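Paper workshop notebook
Mon 4 September

Sizing and drying, flax batch

Picked up where we left off with the flax. The vat was charged first thing with the pulp Fergus had beaten, and it looked shorter in the fibre than the spring lot. It drained faster through the mould too. I pulled a few sheets to get my hand in, put them back in the vat, then started properly. Wet post weighed 1,203 g without the felts before pressing. I'm writing that down because we never did it in March and then argued about how much water the press was taking out.

Pressed twice. The second pressing was slow, with a pause at each quarter turn. Sheets came off the felts cleanly except near one corner, where the felt has gone hard. That felt needs boiling or binning. I've marked it with a red thread so it doesn't go back in the pile.

Formation is better than last time. Held up to the window there is still some clumping on the shake side, worst in the early sheets. Jong-dae thinks I'm stopping the shake too soon and letting the pulp settle one way. He's probably right, as the later ones, when I was tired and going slower, are more even. 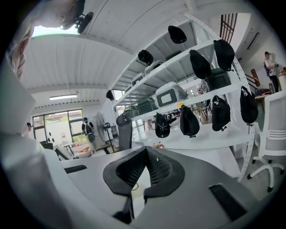

Drying is still the weak point. Sheets hung on the line cockle at the top edge, and sheets left on the boards take so long that we can't turn a batch round in a week. Si-eun wants flat screens in a rack, with air getting to both sides, and I've come round to it. The question is what to stretch over the frames. The window mesh we tried left a print you could feel with a thumb. The black mesh on the finger pads in the photo is much finer, closer to the sort of surface I want under a damp sheet, though for us it would have to be something that stands washing and doesn't sag. I've asked Shuk-fan to get offcuts in a few weaves from Kwak before we commit to a whole roll. Frames can be the old silkscreen ones once the corners have been re-glued.

Whatever we choose, the mesh goes on square to the weave and gets tensioned across the short side first. Sebastián did the trial frame the other way and it dished in the middle.

Notes on the line, while we still have it:
Pegs on the corner only, never the middle of an edge.
Two sheets back to back hang flatter than one, but they have to be parted while there's still some give in them. Left overnight they were stuck at the deckle and I tore one.
Keep off the end nearest the door. Every sheet from that end has a wave in it.

On moving air: I had been against fans altogether after the wavy batch. Fergus pointed out that the wave came from a strong draught on one side, and that slow air across the whole rack is a different matter. We tried slow air over a single screen, with tissue strips taped to the frame so we could see what was moving. The far side barely stirred. One small fan is no use for a rack, so if we do this it needs to be a box with air drawn through it, and the slots between the screens have to be equal or the air will take the widest one. Sebastián has drawn something. It's pinned above the sink.

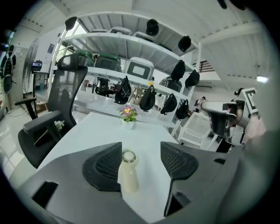 Gelatine size

Made up to the weight in the Sirimard instructions, then let it down a bit, as their figure gives a sheet that rattles. Bloomed cold, warmed in the double pan, strained through muslin. The bath went cloudy when it dropped below hand-hot and cleared again when warmed. Sheets that went through while it was cloudy have a faint bloom on the surface. I've kept them separate and pencilled a C in the corner.

Only sized sheets from March. Fresh ones are too tender and go to porridge in the bath, and the books all say to let them age anyway. Slid them in from the short edge, gave them a minute, lifted them out on the nylon carrier and pressed lightly between old felts. Please use the felts with the blue stitching for size and nothing else. Somebody put one back in the couching pile and it smelt by Friday.

Ink test once dry: pen line crisp on both sides, brush wash slightly patchy on the mould side. An unsized control sheet feathered straight away. Will repeat the wash in a week, when the size has hardened off.

Also tried Niteo, the liquid internal size, added to a small bucket of pulp. It's much less bother and the sheets dry flat, but they feel dull and the pen drags. Fine for the bookbinders' endpapers, I should think. Shuk-fan prefers the look of it, so we'll do a proper side-by-side and let people choose without being told which is which.

Weights

Dry sheets from the March lot, sized, come out at 122 gsm on the middle of the pile. The thin ones are all from the end of the vat, when I hadn't topped up. We need to charge the vat after every third sheet and stop guessing. A jug with a line on it would do.
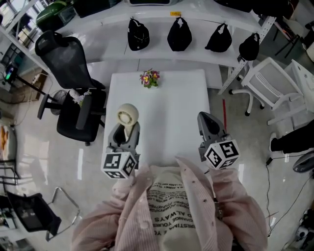 A jug would also help Jong-dae, who has been filling by eye from the bucket and gets a thicker sheet than I do from the same pulp. If the two of us are going to share a batch the jug has to be the same one, and the bucket has to be stirred right down to the bottom before anything comes out of it. I found a good inch of settled fibre when I emptied it tonight.

The Sisell order wants the sheets between limits, and their printer is fussy about bulk. I'd like to sort the pile by weight before anything is trimmed, put the heavy ones aside for covers, and send only from the middle. It's an afternoon's work with the small scale. The big scale drifts and I don't trust it for single sheets.

Press

Left-hand screw is stiff again. Cleaned it with a brass brush and put on a thin wipe of grease, and it's better but not right. There's a flat spot you can feel as it comes down. Fergus will take the collar off when the post is out.

To do
Boil the marked felt, or throw it out if the corner stays hard.
Offcuts from Kwak: ask for the finest weave they have and the next two up.
Re-glue the silkscreen frames and leave them clamped overnight.
Draw a line on the jug (waterproof pen, the last one washed off).
Repeat brush wash on sized sheets, both sides, same blue as today.
Order muslin. We're down to the piece with the hole in it.

Vat is drained, pulp is in the lidded tub in the cold store with a damp cloth on top. The leftover size won't keep, so I've poured it away.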